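Jonura Kitchen Arm Rental: Frequently Asked Questions

Last updated in January. If your question isn't covered, use the contact form and include your order number if you have one.

What is included in the rental?

One tabletop arm on a rolling stand, a two-finger gripper, a camera mounted at the wrist, a controller box, all cables, a stop button on a long cord, and a laptop with the Skondevlow software already installed. You also get a pouch of spare finger pads. Objects for the arm to handle are not included. Most customers use their own dishes, sponges and food packages.

Who is it for?

Small teams that want to try a task in a real kitchen before they commit to buying anything. We also rent to schools and to appliance testers. You don't need a robotics background, but one person on your team should be comfortable installing software and reading an error log.

What does it cost?

Pricing depends on length and on where we ship. The shortest rental is one week. After four weeks the weekly rate drops, and it drops again after 12. A refundable deposit is charged when you book. Your quote lists shipping both ways as a separate line.

Can I buy the kit at the end?

Yes. Half of what you have paid in rental fees goes toward the price, up to a limit shown in your quote. The deposit can also be applied.

How much space do I need?

The stand needs a clear patch of level floor in front of the counter. Lock all the wheels before you turn on power. The arm works best on standard-height counters, and it can reach the back wall of most of them. Corners are harder. If your task is in a corner, send us a sketch with measurements before you book and we'll tell you where to put the stand.

What can the gripper pick up?

Anything that fits between the fingers and weighs less than the limit on the label. Mugs, spoons, small boxes, cloths and plastic tubs are all fine. Thin flat items such as a single sheet of paper are difficult. Full pans are over the limit and should not be tried.

Can I cover the fingers?

Yes, as long as the covering is thin and doesn't reach the joints. People use tape, foil, silicone sleeves and the fingertips of kitchen gloves. Run the "Finger Check" routine after you change a covering. It opens and closes the gripper slowly and records the new closed position. If you skip it, the software may report that it is holding something when it isn't.
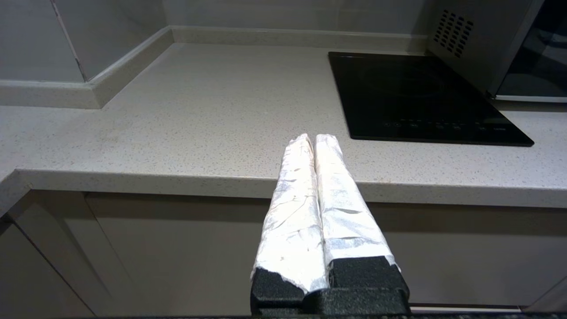

Foil-wrapped fingers at a counter with an induction cooktop and microwave.

A foil covering changes how the fingers look to the wrist camera. Foil is bright and picks up highlights, and the automatic exposure can respond by darkening everything else. Go to Camera, then Exposure, and switch to manual. Start at 35 and move up or down until the counter looks right on the screen. Save the setting under its own name so you can go back to it.

Foil also slips more than the bare pads do. Lower the closing speed and expect to replace the foil often. Loose scraps should be picked up before the next run.

Can the arm be used near a cooktop?

Only with the cooktop off and cool. The kit is not rated for heat, steam or grease, and no covering changes that. This applies to gas, electric and induction. With induction, switch off the cooktop at the wall or breaker if you can, and keep metal-covered fingers off the glass. Damage from heat is not covered by the rental plan.

Can it open a microwave?

Some of them. Doors with a handle usually work. Push-button doors depend on how stiff the button is. Keep the gripper out of the microwave whenever it is running - that includes bare fingers, foil and any other covering.

How do I clean it?

Power off first. Wipe the arm and gripper with a damp cloth and a little dish soap, then dry. Don't spray anything at the camera or the controller. Remove all coverings and leftover adhesive before you send the kit back. There is a cleaning fee if we have to do it.

How many recordings can I save?

The laptop holds nearly 200 typical runs. After that you need to move files to your own drive. We erase the laptop when it comes back and can't recover anything left on it.

Does it work with other grippers?

The wrist plate accepts the Vaden two-finger and the Akyol soft gripper. Other models need an adapter, which we don't supply. Error 46 at startup means the software doesn't recognize what is attached. Choose the gripper from the list under Tools and restart.

How do I return it?

Pack everything in the original case and use the label in the lid. Late returns are charged by the day.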